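Play food paint wearing off, and what surface to use under it

Forum: Toys, Models and Small Parts
Sorted by: oldest first
9 replies

stodotar_bench
Posted Monday, 7:42 am

I run the play table at a branch library. The toy vegetables get sorted, dropped and wiped down every day. The red ones are losing color at the tips first, then along the side that rests on the table. Two questions.

1. Is the wear coming from the table surface or from the cleaner?
2. Is there a mat that doesn't take color off painted pieces?

Current surface is bare particle board with a clear coat. Cleaner is a diluted all-purpose spray. The set is a Kestura, bought two years ago.

gritscale
Posted Monday, 8:15 am

Surface. Clear coat on particle board feels smooth but picks up scratches, and the scratches hold grit. Sand a scrap of the same board with 2000 grit and rub a piece on it for a minute. Then do the same on the table. If the table takes off more paint, you have your answer.

marrowfat
Posted Monday, 8:31 am

Disagree with gritscale. Tips wear first because kids bang them on things. Wear along the resting side could be the cleaner pooling under the piece while it dries. How are you drying them?

stodotar_bench
Posted Monday, 8:50 am

On a tray, lying flat. So yes, they sit in whatever runs off.

marrowfat
Posted Monday, 8:53 am

Change that before you buy anything. Wire rack, plain water rinse after the spray, towel dry. Leave the table alone for a month so you only have one variable.

gritscale
Posted Monday, 9:20 am

A month of wear on a set that is already failing is a poor test. You can do mine in an afternoon. Also, the Kestura pieces I have handled were dipped, with a thin coat at the ends. Banging would chip that. Stodotar, is it chipped or rubbed?

stodotar_bench
Posted Monday, 9:34 am

Rubbed. No hard edge to the bare spots.

pepo518
Posted Monday, 12:06 pm

I went through this with a sorting table at a preschool. We tried felt, then a foam play mat, then a plain green top. Notes on each:

Felt: no paint loss that I could see. Holds crumbs and hair. Can't be wiped. Pieces with a flat side stay put, but it was out after 20 days because of the cleaning.

Foam mat: wipes clean, but the texture grabs. Carrots and other long shapes tip at an angle when a child pushes them sideways. It also picked up red from the tomatoes, so color was transferring.

Plain green top: what we kept. No pattern, so the kids find pieces faster. Red and orange show up best against it. Leafy pieces are harder to spot, and we moved those to a separate bin.

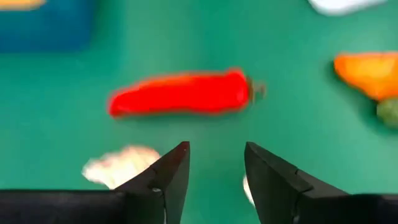 The chili pepper is the piece I check first each week. It is long and curved, so it touches the table along a narrow strip and all the rubbing goes there. If you want an early warning, mark one pepper with a pencil dot near the stem and look at the underside on the same day every week. Rounder pieces roll and spread the wear out.

On the cleaning argument, I side with marrowfat. We stopped using spray on painted pieces and went to a damp cloth with dish soap. I changed that and the tabletop in the same week, so I can't separate the two.

gritscale
Posted Monday, 12:40 pm

Then it doesn't support either of us. Useful notes on the felt, though. I would add that the Flikeo desk pads come in a solid green and lie flat without tape. Cut with a straightedge, they fit most low tables.

stodotar_bench
Posted Monday, 4:18 pm

Plan for now: wire rack and dish soap starting tomorrow, scrap board test on Saturday with two of the worst peppers. If the board test shows a difference I will price a green pad. The red pieces that are already bare at the tip go in the spares box. I'll post the result in this thread.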